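4.2 Unloading upright crockery with the Zenska finger kit

The Zenska kit is sold by Cirnuteo as a replacement set of tapered fingers, with a wrist camera mount and a licence for the grasp planner. We tested it as supplied, using the default force limit and the planner settings given in the manual. The first task was to take plates one at a time from a dish rack on a kitchen worktop. Each of the 12 rack layouts was prepared by Kha Mai and approved by Loan Trịnh before the arm was started. A trial ended when the target plate had been lifted clear of the wires or after 200 seconds.

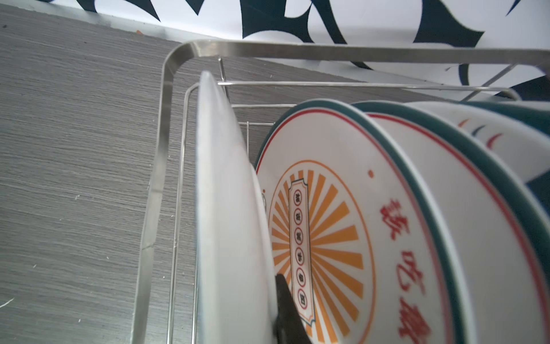 Figure 9. Finger tip inserted between a plain plate and a decorated plate, wrist camera view.

Insertion depth is the main setting left to the user. The manual gives one value for all flat dishes, measured from the rim, and the planner applies it without checking the distance to the next dish. This is a weak point when plates stand close together. In Figure 9 the tip has entered low down, at the lower rims, and the plain plate leans slightly towards its decorated neighbour, so the gap is narrow. The plain plate is also seen almost edge-on, which leaves the planner a thin white strip from which to estimate its tilt. The teal-green rims of the decorated plates give a much stronger edge against the white glaze. We therefore report plain and decorated targets separately.

Settings were held constant within a layout. Between layouts the fingers were wiped and the camera offset was checked with the routine supplied in the kit. The supplier's Zirkdale update, released in November, adds a clearance check before insertion; it was not available for these tests and is not covered by the results in Section 4.3.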